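Shelf Restocking Project, Handout 5
September 13, 2025
Prepared by Citlali Bautista

Your team's arm has to stock a store shelf by the end of April. Before you write any motion code, study how a person does the same job. We use the pen tray because it needs both hands and leaves little room for error.

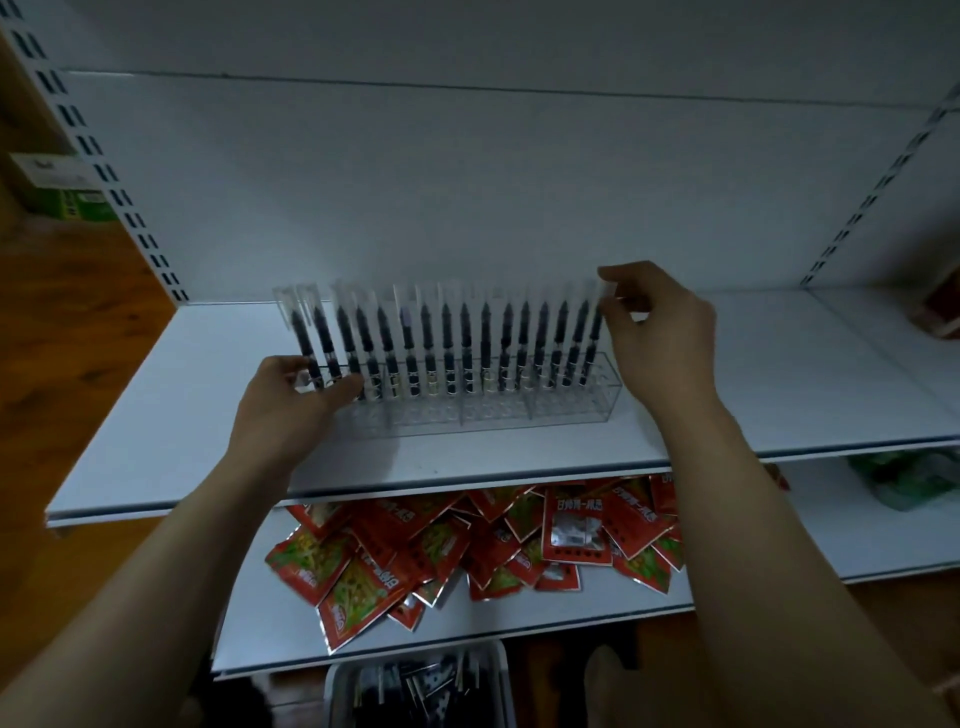 Fig. 1. Left hand holds the tray end, right hand at the last pen.

Note the split in Fig. 1 — one hand steadies, the other makes the fine contact. In your task plan, write these as separate roles. Wilmer Escobar's starter code assumes a single gripper, so you will need to add a hold state.

The demonstration set has 786 clips. Label each with a start, a contact and a release. Skip any clip where the tray is out of view. 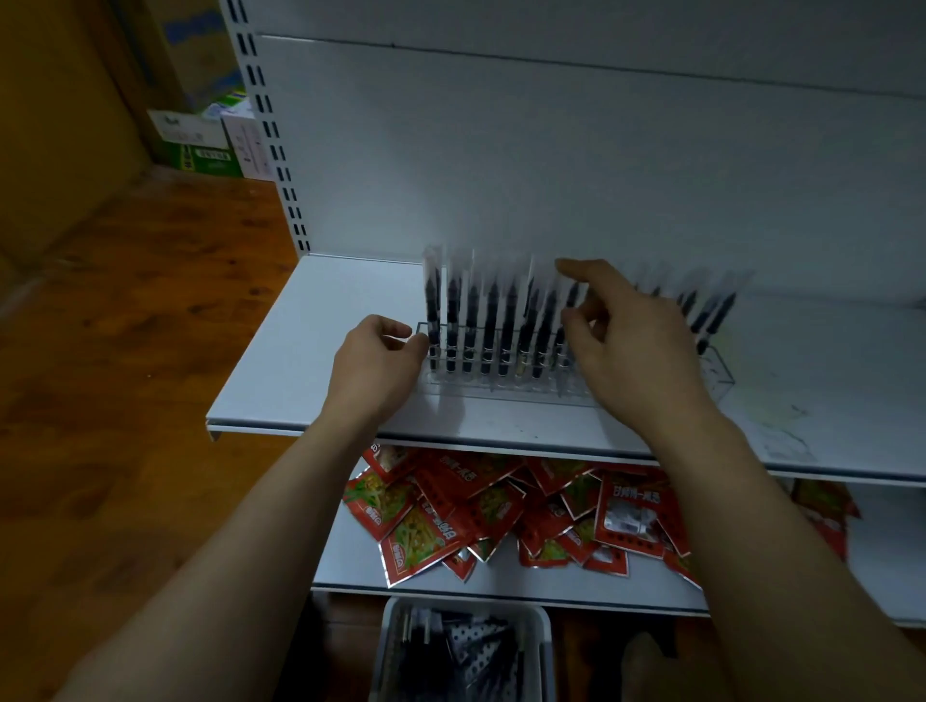
Fig. 2. Both hands at the row. A few pens at the right end lean.

Leaning pens are the main problem for the vision group. A detector trained on upright pens will place the grasp point too high. Include tilted ones in your training split, up to 1352 crops per team.

Send label files to Noemí Tovar before the next lab. Bring your task plan on paper.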